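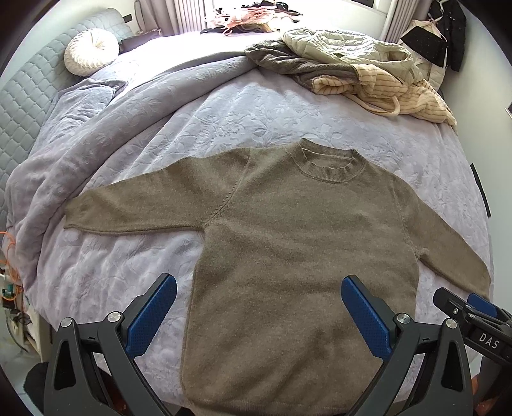

Print this page | E-mail this page

Section 2. Planning and budgeting for a garment-handling kit

2.1 Before you order

This section covers what to buy, in what quantity, and in what order, for a site that will record garment folding with hand-held grippers. Assembly is covered in Section 3 and calibration in Section 4. Complete the planning sheet at the back of this guide before asking Verkex for a quotation. Quotations issued without a planning sheet are valid for the base kit only.

1. Decide whether the site will record one-handed or two-handed work. Sweaters, jackets and bedding need two grippers. Socks, flannels and small towels can be handled with one.

2. Measure the working surface. A double bed or a table of similar size is suitable. Leave 60 cm of clear floor on each side from which the operator will work.

3. List the garments by type and by knit or weave. Fuzzy and brushed knits wear the finger pads faster than flat cotton, and this affects the number of spare pads in 2.3.

4. Check the power supply. The charging dock and the recording unit must be on the same circuit. Do not use a multi-way adaptor plugged into another adaptor.

5. Name one person to sign for the equipment. Returns are accepted only from that person.

NOTE: Soft surfaces such as duvets shift under the garment during a fold. If the finished system is to work on a table, record on a table.

2.2 Choosing a kit

The Zandura base kit contains one gripper, one charging dock, one recording unit and one set of pads. The Zandura paired kit contains two grippers and a double dock, and is priced at 2,954 euros before tax and delivery. Two base kits cost more than one paired kit and leave the site with a recording unit it does not need.

Sites that already own a base kit may add a second gripper later. The single dock must then be exchanged for the double dock. The exchange is charged, and the old dock must be returned complete with its lead.

CAUTION: Grippers from different production batches must not be paired until their firmware has been matched. See 4.6. Recordings made with unmatched grippers cannot be corrected afterwards.

2.3 Spares and consumables

1. Order pads in sets. A set covers both fingers of one gripper. Single pads are not supplied.

2. Allow one spare set per gripper for mixed laundry, and two where more than half of the list is wool, fleece or brushed knit.

3. Order one pivot bolt pack per site. Bolts from a hardware shop may fit the thread but have the wrong shoulder length, and the finger will bind.

4. Do not stock batteries. They lose capacity on the shelf and are replaced under the service plan.

NOTE: In the Plellby trial, Paloma Strickland's team replaced pads after 17 hours of use on heavy knitwear. Lighter garments were not timed.

2.4 Budget lines often left out

Operator time is the largest cost after the first month. Enter it separately from the equipment. The time spent laying garments out again between recordings should be entered with it – on most sites this takes longer than the folding.

Storage should be costed at local rates. Footage is kept at full size until it has been checked, so the site needs room for both the unchecked and the checked copies.

Garments can be second-hand. Wash them before use and empty all pockets. Drawstrings and cords may be left in place if the finished system is expected to deal with them; otherwise remove them and note this on the planning sheet.

Insurance for hand-held equipment is not included in the purchase price. The Ayele service plan covers faults but not drops.

2.5 Delivery and acceptance

1. Check the seals on the case before signing.

2. Close each gripper fully by hand. The two pads should meet along their whole length.

3. Record a short test on any flat garment and send it to Justinas Sakalauskas in technical support. Acceptance is complete when he confirms the file.

4. Keep the case. Equipment returned in other packaging is not covered.

Orders placed after the end of January are supplied at the new price list. Ask Dzintra Juška in sales for the current sheet.

Contact Verkex | Copyright Verkex, all rights reserved | Back to top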